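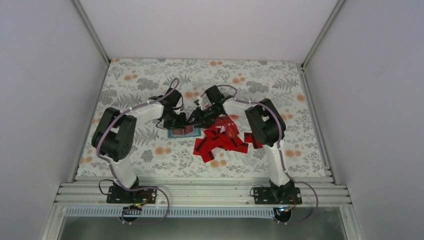
Heute geht es um die ersten Tage nach der Entlassung, also um den Moment, in dem ihr mit einer Tasche, einem Arztbrief und einer Tüte Medikamente im Flur steht und eigentlich nur noch schlafen wollt. Ich fange in diesem Kurs immer mit dem Tablettenstellen an, weil da am meisten Fragen kommen. Ihr braucht gutes Licht, eine halbe Stunde Ruhe und eine einfarbige Unterlage. Ein weißes Tuch mit grauen Blättern und blassorangen Blüten wie auf dem Bild ist hübsch, aber legt da mal eine halbe Tablette in Apricot drauf und sucht sie wieder! Ein schlichtes dunkelblaues Geschirrtuch reicht völlig, und wenn die Tabletten selbst dunkel sind, nehmt ihr ein helles.

Zum Stellen selbst

Immer nur eine Packung offen. Erst die ganze Woche mit diesem einen Mittel durchgehen, Packung zu, weglegen, dann die nächste. Wer das anders herum macht (Montag komplett, Dienstag komplett und so weiter), hat bei sieben Präparaten sieben offene Schachteln vor sich und garantiert das Telefon am Ohr. Ich habe das bei meinem Vater selbst so gemacht und musste am Ende alles wieder auskippen.

Die Wochendose von Stoltell, die ich zum Ausprobieren herumgebe, hat vier Fächer pro Tag. Es geht jede andere auch, Hauptsache, die Person, die daraus nimmt, kriegt die Deckel auf. Bitte vor dem Kauf testen lassen! Tropfen, Pflaster und alles, was in der Originalverpackung bleiben muss, kommt nicht in die Dose, dafür aber auf den Plan. Im Zweifel in der Apotheke fragen, welche Mittel das betrifft.

Und noch etwas, das ich jedes Mal sage: Ihr ändert nichts eigenmächtig. Wenn auf dem Klinikplan etwas anderes steht als auf dem alten Plan vom Hausarzt, ruft ihr an und lasst es euch erklären. Schreibt auf, mit wem ihr gesprochen habt und um wie viel Uhr.

Der Kalender, der keiner ist

In der ersten Woche zu Hause lässt sich fast nichts planen. Man wartet auf einen Befund, auf einen Rückruf, auf die Zusage für die Reha, und alle fragen: Wann können wir denn mal vorbeikommen? Ich arbeite deshalb mit einem Blatt, das zwei Spalten hat. Links steht, was feststeht. Rechts steht, worauf wir warten, und daneben, wer zuletzt nachgefragt hat. Bei uns zu Hause war die rechte Spalte anfangs so lang, dass ich die Rückseite gebraucht habe, und links stand einsam »Physio, Dienstag«. Das hat mich damals ziemlich deprimiert. Inzwischen finde ich es beruhigend, wenn die offenen Sachen irgendwo stehen, wo ich sie nicht im Kopf behalten muss.

Wer lieber mit dem Handy arbeitet: Eine Teilnehmerin aus dem letzten Durchgang, Hạnh La, hat ihre ganze Familie über Stirine koordiniert, das ist eine Kalender-App mit gemeinsamer Liste. In der Gruppe waren am Schluss 17 Leute, und sie hat uns den Verlauf gezeigt – es waren fast 29 Nachrichten allein zu der Frage, wer den Hund nimmt. Ihr Rat war, dass nur eine Person Termine einträgt und alle anderen bloß lesen. Klingt streng, hat bei ihr aber den meisten Streit erspart.

Hilfe annehmen

Ihr habt bestimmt alle den Satz gehört: »Meldet euch, wenn was ist.« Lieb gemeint, nur meldet sich kaum jemand. Nehmt euch bis nächste Woche bitte das folgende Stück Hausaufgabe vor.

Schreibt auf, wer euch so etwas angeboten hat. Alle, auch die Nachbarin, mit der ihr sonst nur über die Mülltonnen redet. Dahinter kommt eine einzige konkrete Sache, die diese Person gut kann. Rezept bei der Cirillo-Apotheke abholen, einmal Suppe, die Kinder zum Training fahren, zwei Stunden am Bett sitzen, damit ihr duschen und einkaufen könnt. Dann fragt ihr eine davon. Nur eine! Wir sprechen beim nächsten Mal darüber, wie es sich angefühlt hat, und ich verspreche euch, dass ihr nicht die Einzigen seid, die das Handy erst dreimal wieder weggelegt haben.

Wen ruft man an?

Bei Atemnot, Brustschmerz, plötzlicher Verwirrtheit oder Lähmung: 112, sofort, ohne vorher bei mir oder der Schwägerin nachzufragen. Bei Beschwerden, die nicht bis morgen warten können, aber nicht lebensbedrohlich sind: 116 117. Fragen zum Entlassplan nimmt tagsüber die Station entgegen, und für alles, was Pflegegrad, Hilfsmittel und Anträge angeht, erreicht ihr die Beratung im Haus Zatard unter der Durchwahl 3819. Dort läuft mittags ein Band, probiert es lieber vor elf.

Mitbringen zur nächsten Stunde: euren aktuellen Medikamentenplan (Name gern abkleben), die Liste aus der Hausaufgabe und einen Stift. Wir üben dann das Umlagern, also bitte bequeme Hosen und Schuhe, in denen ihr fest steht.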